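Laundry again, and other January things

15 January 2025

Quick one tonight, dinner's on the stove. I said I'd write up the no-dryer experiment and then didn't, for weeks. So.

Dryer died in the fall. Repair quote was 400 dollars. No thanks. Kelly Dantas (my neighbor, the organized one) lent me two folding racks and told me to stop balling everything up. She was right — anything that goes on the rack in a lump takes three times as long. Shake it first. Snap it, really. Socks by the toe, shirts upside down by the hem.

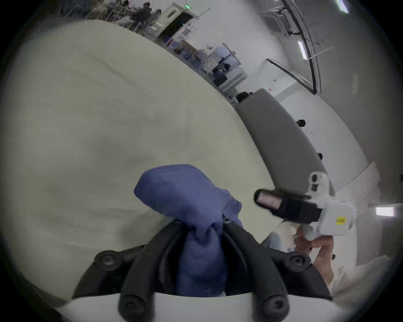 Issue No. 3

Things I've learned, no order.

Extra spin cycle. Always. Best thing I did.

Towels come out like cardboard. Half a cup of white vinegar in the rinse helps, a little. Reinaldo says he likes them scratchy. Ok.

Don't put the rack in the bedroom. Windows fogged up so bad I was wiping the sills every morning. Living room with a fan on low is much better, jeans are done overnight, mostley.

Small cloths are the worst becuase there are so many of them. Kitchen rags, glasses cloths, the ones for dusting. I used to leave them in a heap on the machine. Now I pull each one flat by the corners before it goes up and I don't iron a thing.

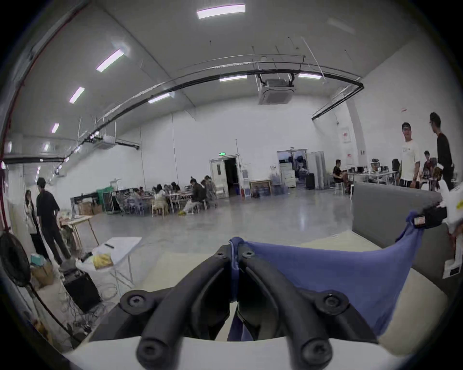

Blue cloth, pulled taut.

Money part, for those who asked. Electric bill went down, not by a ton. I put the 100 I would have spent on the service visit toward a better fan. No regrets so far — ask me again in March when the pollen starts and I can't open a window.

Also Iolanda Macedo emailed to ask if sheets can go over a door. Yes, but wipe the top of the door first. I did not. Washed them twice.

Pot's boiling over, gotta go. Next time: the sweater that shrank.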